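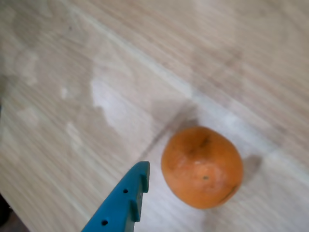

Subtitles for old televisions: a talk with Trinidad Arrieta of Histus

Home News Reviews Interviews Streaming Contact

By Drahomíra Oravec
19 Jan 2025

My parents have a television which is older than most of the services they watch on it. The picture is still good. What is not good is the subtitles, small and grey and always a little late, and for my father, who does not hear well in one ear, this decides if he watches a film or goes to bed. So I was interested when I read that the small company Histus will release its player, Hestero, for older sets in March. I asked Trinidad Arrieta, who is responsible for the subtitle part of the program, if we could speak.

We spoke for more than one hour by video call. She was in the Histus office in Catterall, I was at home.

Hestero is a player which you install on the television itself or on a small box behind it. It opens films from your own disk or home server, and it can also show the recordings of some tuners. It has no films of its own and no subscription. "People write to us and ask where the films are," Arrieta said. "We have to tell them that they must bring the films."

The first version, which came out for newer sets, treated subtitles like all the others do. The file comes with the film, the player draws the letters at the bottom, finished. The complaints began quickly. Arrieta keeps them in one long table, and on the day we talked it had 1,591 lines. I wanted to know what is in this table.

"Mostly size," she told me. "After that, the timing. Then the colour, and the letters with accents that become a square or a question mark. If you are Czech or Spanish you know these squares very well."

I know them. In my language a film with the wrong letters is almost a puzzle.

The difficulty on old televisions is memory, she explained. A new set can load a full font with every letter in every size. An old one has so little room that the maker often put in only one font, in three sizes, and for the Western languages only. The player must bring its own letters, and it must not bring too many. Her team looks through the subtitle file before the film starts, finds which letters are used in it, and prepares only these. For a normal feature film this takes roughly 7 seconds on the slowest set they have.

"Seven seconds is long," she said. "You press play and you see a black screen. We tried a small turning circle and people in the test thought it was broken. Now we write on the screen 'Preparing subtitles', and the same people are content to wait. It is the same seven seconds."
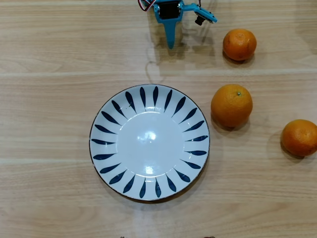
Can the subtitles be made larger on every television that runs Hestero?

On all of the supported sets you can change the size, from the normal one up to double, and the setting is remembered for each user profile. On the oldest models the largest size is limited to two lines of text at the same time, and a longer line is divided and shown in two parts.

I asked how they choose which sets are supported. The answer was less technical than I expected. They buy them second-hand. In the office there is a room with 27 televisions, most of them on the floor along the walls, and every new build of the program is installed on each of them during the night. In the morning somebody goes round with a notebook. Arrieta would like to have 50, but the room is full and the electricity in that part of the building has already failed twice.

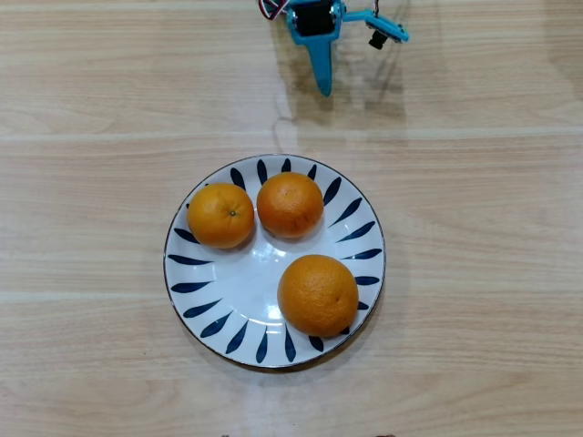 White plate with a blue brushstroke pattern, on a light wooden table.

The late subtitles were a harder problem. On many old sets the sound goes out through a separate amplifier or a bar under the screen, and this makes a delay. The picture is processed too, and makes another delay. The subtitles are drawn by the player and they have their own way to the screen, so three things that should arrive together arrive one after another.

Hestero now has a small test for this. A word appears, a voice says it, and you press left or right on the remote control until they match. It is done once. I tried it on my own set with the test version, and I needed three attempts because I was pressing in the wrong direction. When I mentioned this to Arrieta she laughed and wrote something down. "You are the second person this week," she said. "I think the arrows must be changed."

Not everything will be ready in March. Subtitles which are stored as pictures, as on discs, still cannot be enlarged without becoming ugly. There is an experiment to read the text from these pictures and draw it new, but it makes mistakes with italic letters, and she does not want to release it in this state. Television recordings with teletext subtitles work, except for two tuners from the Ploltonlow series, where the text comes in the wrong order.

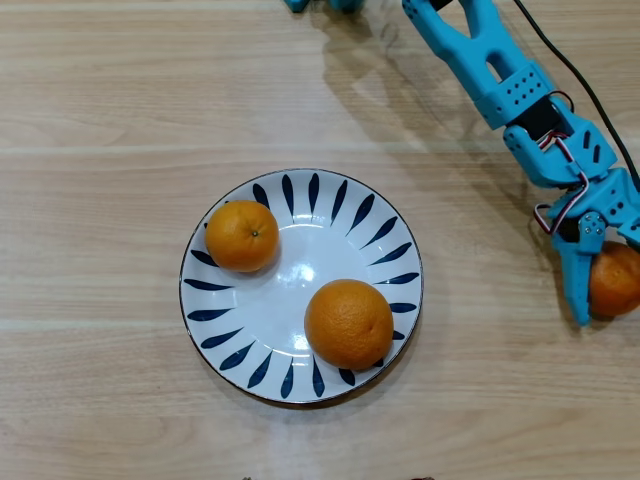

Round white plate with dark navy leaf-shaped strokes on the rim.

We spoke also about money. The version for old sets will cost the same as the normal one, paid one time, and who already has a licence can move it to another television. I said that owners of old televisions are maybe not the people who buy much software. Arrieta did not agree. In her experience they are the ones who write long letters, who send a photograph of the screen when something is wrong, and who pay on the first day.

At the end I asked her what she watches herself. She said mostly old detective series, with subtitles on, in a language she is trying to learn, and that she stops the film too often to check if a line has come at the right moment. Her husband now prefers to watch in the other room.

The test version for older sets can be requested from Histus by e-mail. You should write the model number of the television, which is usually on the label at the back.

Sign up for our newsletter and receive new interviews in your inbox. You can unsubscribe at any time.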